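About Bennani
Handling trials, hand-guided demonstration and open days

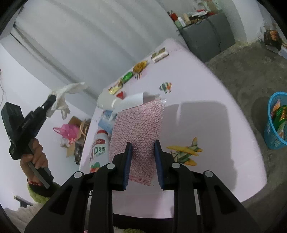

Hand-held gripper with a mesh cloth between its finger pads, at the demonstration table.

Bennani is a small technical company that works on the handling of household goods by automated equipment. We record how people pick up, move and put down ordinary objects, and we prepare those recordings for customers who build or program robot arms. We also test finger pads and grip linkages on request. We do not build arms and we do not sell them.

The company operates from one site in Toltton, which holds the trial floor, the pad workshop and the data office. The pad workshop was moved in from a separate unit in Briduro, and that address is closed. Deliveries still marked for Briduro are returned to the sender.

What we do

Most of our work is hand-guided demonstration. An operator holds a gripper of the same general shape as the one a robot arm would carry and performs a task with it directly. The motion of the hand and the opening of the fingers are logged against time. The customer receives the logs, the task sheet and a list of rejected takes with the reason for each rejection.

A standard order is 3000 accepted takes. Smaller orders are possible, but the setup charge is the same. A take is accepted when the object starts in the stated area, is lifted clear of the surface, and comes to rest in the target area without a second grasp. Takes with a regrasp are kept in a separate folder, as several customers ask for them.

Soft goods are quoted separately. A cloth has no fixed shape, so the grasp point has to be defined by edge or corner and not by a distance from the center. Open meshes behave differently again, as a finger pad can catch in the holes and hold the material after the fingers open. Release is logged as its own event for this reason. Rigid packages, bottles, toys and wrapped sweets are covered by the general price list.

Rirunach

Rirunach is our in-house task library. It contains 17 task families, among them wiping, folding, sorting by wrapper, standing a fallen bottle upright and clearing a table into a bin. Each family has a written procedure, a list of permitted objects and a layout rule. The layout rule states how much clutter may be on the surface and how close it may be to the working area. Clutter is left in place on purpose in most families. A policy trained on a bare table tends to fail on a used one.

Customers can order from the library as it stands or send their own procedure. Procedures sent to us should state the start condition, the end condition and what counts as a failure. We return those that lack any of the three.

Open days

The trial floor is open to visitors twice a year. The spring open day is on 2019-02-24 and the next one after that is in September. Entry is free and registration is by the form on the Visits page. Groups are limited to four people per station, and there are four stations.

Station 1 covers hand-guided grasping. Visitors watch an operator complete a set of tasks with mixed objects, then try the gripper themselves. First attempts are usually slow. The common faults are closing the fingers before the pads are level with the object and turning the wrist during the lift.

Station 2 covers pads. Rubber compounds of different hardness are fitted to the same linkage and pulled against a spring scale. Results are posted on the board next to the bench.

Station 3 shows replay. A recorded take is played back on a bench-mounted arm at reduced speed. Visitors remain behind the floor line while the arm is powered.

Station 4 is in the data office and covers review. Staff show how a take is trimmed, labeled and accepted or rejected. This station has chairs. The others do not.

Each station runs for half an hour, with a short break for the changeover. The trial floor is concrete and is not heated to office temperature. Flat, closed shoes are required. Children under twelve may attend with an adult but may not stand at station 3.

School and company visits

Schools and technical colleges may book a visit outside the open days. The program is the same, with the replay station shortened for younger groups. Company visits can include a trial with the visitor's own objects. Send these ahead of the visit with a packing list. Liquids must be drained and food must be in sealed wrapping. Glass is not accepted.

Objects are returned after the visit unless the packing list states that they can be kept. Kept objects go into general stock and may be used in other orders.

Contact

Requests for quotes, visit bookings and changes to existing orders go through the contact form. Please give the order number where there is one.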